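Nighat Paracha has tested private well water in the Siltside district for long enough to distrust any result that arrives without a sampling time. Her lab at Kitgate handled 1089 samples last year, and hardness accounted for most of the questions that came back by phone.

"People ask whether hard water is safe, and it is," she says. "What they want to know after that is why the kettle looks the way it does."

The highest reading in last year's set was 781 milligrams per liter as calcium carbonate, from a bore on Lerow Road. The lowest, at 74, came from a shallow well less than 2 miles away. Paracha puts the gap down to depth. The deeper bore passes through limestone, and the shallow one draws from gravel. 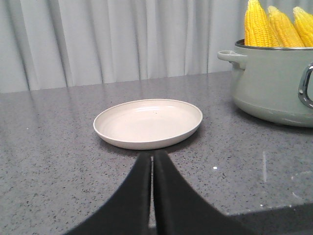 An empty plate on a speckled countertop.

She is cautious about softeners. An ion-exchange unit swaps calcium and magnesium for sodium, and she recommends leaving one cold kitchen tap on the untreated line.

"Set the regeneration cycle from a measured value," she says. "The installer's default is a guess. I have seen units burning through salt every night in a house with two people in it."

Cooking is a smaller matter. Dried beans take longer to soften in hard water — calcium binds to the pectin in the skins — and tea forms a film. Most vegetables are less of a concern to her.

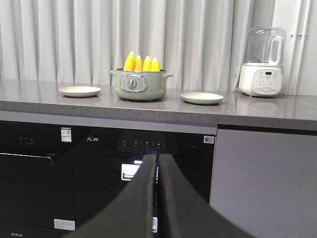 Corn on the cob in a green pot.

The lab begins its next round in April, using a bottle design from Hodoroagă that seals without headspace. Paracha asks owners to run the tap for five minutes, fill to the brim and write the time on the label. Samples are accepted until noon on Saturday.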